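Right, since a few of you asked how the robotics club project is going: long thread incoming, get a cup of tea.

Quick recap for anyone new. I'm in the second year of an engineering course at Roldale and I joined the club because a poster promised biscuits. The biscuits were fine. I am now in charge of getting a robot hand to sort spare parts for a competition, so they were quite expensive biscuits.

The competition is called the Grillano Sort. You get a table of mixed electrical and mechanical bits, a bin, and a list. The arm has to pick what's on the list and put it in the bin. You don't find out what's on the list until your run starts.

Scoring is by part. Small light things score low, awkward things score high, and anything you drop on the floor costs you double. There's a bonus if you finish inside 60 seconds per part, and so far we have never been anywhere near that bonus.

We call our setup Erniven. It was the name of a village in somebody's fantasy map and it got written on the toolbox in first year, and now it's on all the paperwork, so that's that!

The hand is the lovely bit. Proper fingers and a thumb, and when you see it close on something for the first time you go a bit quiet. Most of the other teams are using a two-finger pincher (sensible, cheap, wins things) and we've gone for fingers because we wanted to.

The downside of fingers is that there are loads of ways to hold anything. With a pincher you line up and squeeze. With ours you have to decide which fingers, how far round, where the thumb goes, how hard. I spent most of June on where the thumb goes.

Gears have been my whole life for a fortnight. They look like the easiest thing on the table, nice and chunky, teeth to grip on, what could go wrong. Well. If the fingertips land on top of the teeth the gear rolls out sideways, and if they land between the teeth it holds beautifully. Same gear, same program, a tiny nudge in where it starts.

What helped was curling the fingertips in more before lifting. I'd been trying to do it all with a flat sort of pinch, the way I'd pick up a coin, and then I watched my own hand pick up a bottle top and thought, oh, you muppet. You hook it.
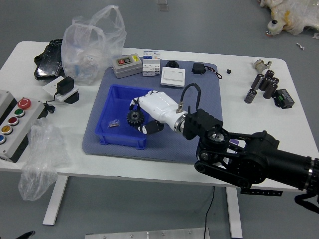 The other change was slowing the whole thing down over the bin. We used to swing across and let go in one movement, which looks really slick on video and flings things. Now it gets there, waits a beat, lowers, and opens. Boring to watch, much better for my blood pressure.

We did 116 gear attempts with the old grip and got 45 in the bin. Then the same number with the new grip and got 87. I made a little chart and sent it to my mum, who replied with a thumbs up and asked whether I'm eating.

I know 87 isn't a win. If you're keeping track that's still a fair few gears on the floor (I have crawled under that table more times than I've been to the library this term). But it was such a good evening. We were all shouting at a gear.

Things I'm still scared of, part one: capacitors. They're little cylinders and if you put a few close together the hand goes for one and knocks its neighbours over like skittles. One standing by itself is fine. A huddle is a nightmare, and the rules let the judges put them in a huddle.

Part two: anything see-through. The camera has a horrible time with clear bags. It'll find the shiny bits inside quite happily and then get the edge of the bag completely wrong, so the fingers close on air. We've got one idea for this, and it's to come at bags from straight above and just grab a big handful. Very dignified.

Part three: anything with a cable on it. You pick up the adapter, great, lovely, and the lead comes along for the ride and takes half the table with it. Picking by the body works if the lead's lying away from everything else. It won't be. I've read the rules, they're mean.

Someone asked last time how we teach it. Two ways. Some moves are written out step by step, and for the fiddly ones one of us drives the arm through the job over and over and the program learns from the recordings. The second way is much better for grip and much worse for your shoulders.

It also learns your bad habits!! One of us always wiggles before letting go. We did a batch of recordings with that person driving and now the hand does the wiggle too. We've decided to keep it. It's strangely good at getting things unstuck from the fingertips.

Practical tips if you're starting a project like this at your own uni, from someone who has learnt them the slow way. Put a mat down. Parts skid on a bare tabletop and then your starting positions are nonsense.

Mark where the bin goes. We lost an entire afternoon to a program that had "stopped working" and it was the bin, it had been shoved along a few centimetres by somebody's elbow. Tape. Buy tape.

Write down every failed try and what sort of fail it was. We've got four kinds: missed it, slipped it, dropped it late, hit something else. Once we split them up it was obvious that nearly all our gear trouble was slipping, and I'd been fiddling with the camera for days.

And be nice to whoever sells you parts. We get our odds and ends from a shop called Abou Zeid, near the station, and they let us have a mixed box of switches and motors and whatnot for hardly anything after we explained what it was for. They've asked for a video if we win. Bit of pressure there.

Next up is switches, the flat sort that go on a wall. They lie right down against the table and there's hardly any edge to get a fingertip under. I've been practising with my own hand in the kitchen, and my flatmates have stopped asking.

Club is on at half six in the usual room if any Roldale people want a go at driving. You don't need to know anything, you do need to have washed your hands after the crisps. I'll post the switch results when we've got some.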